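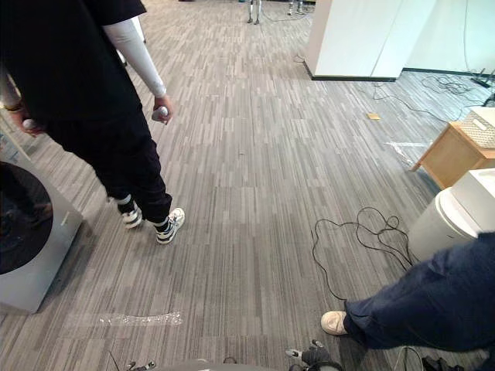
Walking with both handheld controllers, seen from the head camera.

Fluler walking teleoperation kit – notes and data card

We have had the Fluler kit from Jernotberg on trial since June, and this page goes with the recordings we made with it. It covers what the kit does, how the data is laid out, and what we liked and didn't. Short version: we like it a lot!

What the kit is

Fluler lets one person drive a two-handed robot with a pair of handheld controllers. Your hands steer the grippers, and your steps steer the base, so you walk a little and the robot walks a little. We had used desk-bound setups before (joysticks, a foot pedal, far too many windows open) and the difference is lovely. Amparo Agudelo picked it up in one afternoon and was moving washing between the basket and the machine before tea.

What is in the recordings

Set name: Ñahui
Episodes: 434
Operators: 2
Task families: 3 (laundry, tidying, walking between stations)
Views: head camera
Also stored: controller poses, gripper opening, base velocity, a one-line task note
Format: one folder per episode, video plus a table of readings

Each folder has a file called notes.txt. Please read it before you use an episode. Some notes only say "fine", others run to a paragraph where Gitau Lema got interested in something.

Loading

Unpack the archive, point the Inport reader at the top folder and ask for episodes by task family. The reader matches video and readings by timestamp. If you'd sooner write your own, the first column of the table is time in seconds from the start of the episode, and everything else is named in the header row.

What we liked

The controllers are light and you forget you're holding them. Calibration is quick: stand still, arms down, press both triggers, take two steps forward. Recovery after a dropped connection is good too – the arms hold their pose and wait for you.

The gripper response deserves a mention. Small squeezes give small movements, so you can take hold of a sleeve without grabbing the whole pile.

What could be better

Turning on the spot is jerky at low speed, and you'll see it in the walking episodes. The printed manual skips the network settings completely. We'd also love a longer cable for the base station, as ours only just reached.

Known problems in the data

People and their legs come into view in many episodes, so filter for that if it matters to you. Cables show up on the carpet as well. In 2 laundry episodes the left gripper reading sticks at fully open; both are marked in the notes.

Questions and fixes

Send corrections to Gitau, with the episode folder name in the subject line. Amparo looks after the reader and is happy to hear about odd timestamps.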